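# Washing a printed cloth without losing the blue

**mallee_thread** · Feb 24, 2024

Hello everyone. I have bought a big printed cloth for the table, the one with the wheat field and the crows in the style of Van Gogh. It cost me 33 dollars at the Stolbridge market and the label is only one word, Grinero. There are no washing symbols. The blues are very dark and I am afraid they will run into the yellow. Does somebody have experience with this kind of print? I would like to wash it before my mother-in-law visits, and I do not have the courage for the machine.

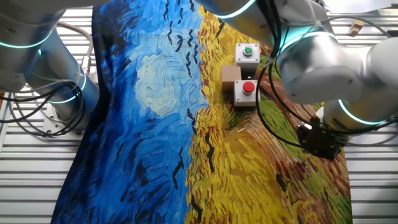

## Replies

**parkeck_pat**

I have washed such cloths for many years. Cold water, a spoon of salt, thirty minutes in the tub, then rinse. The salt holds the colour. My oldest one is from a shop in Parkeck and it is still fine.

**dyepot**

I have to disagree about the salt, sorry. Salt helps some dyes to enter the fibre while you are dyeing. On a finished print it does nothing. If your cloth stayed fine, the print was good already.

**parkeck_pat**

Maybe so, but my grandmother did it and my mother did it, and our tablecloths were never grey. A spoon of salt costs nothing.

**dyepot**

It costs nothing, I agree. But then a person believes the cloth is protected and washes it at 60 degrees. Please test first, mallee_thread. Wet a white cotton rag, press it on the darkest blue for one minute, and look at the rag. Do the same in a corner of the red-brown, as in my experience reds are worse than blues.

**mallee_thread**

Thank you both. I did the test this morning. The rag from the blue stayed white. The rag from the red-brown had a very light pink mark, so small that my husband does not see it. Is this a bad sign?
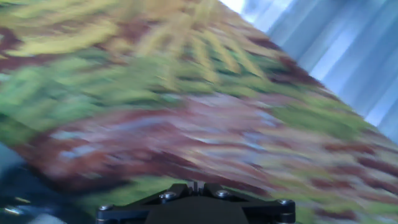
*The colours, a bit blurry, sorry.*

**dyepot**

A light mark is normal for the first time. Wash it alone, cold, with a neutral soap, and do not leave it to soak. I would skip the thirty minutes completely.

**quilt_and_kettle**

I use the Liu colour catcher sheets, one for each wash. A box is not cheap here, but I once ruined a cream runner and I am still angry about it. Also, dry it in the shade. I left mine on the line for most of August when we were at the lake, and one half is paler than the other.

**parkeck_pat**

With the shade I agree. With the sheets I do not, they are paper for people with too much money.

**quilt_and_kettle**

My runner was 100 dollars. The sheets are cheaper than my runner.

**mallee_thread**

I will wash it cold and alone, without soaking, and dry it on the rack in the hallway. One more question, can I iron it? It has a fold in the middle from the shop.

**dyepot**

Yes, from the back side, on low, with a tea towel between. If you smell something, stop.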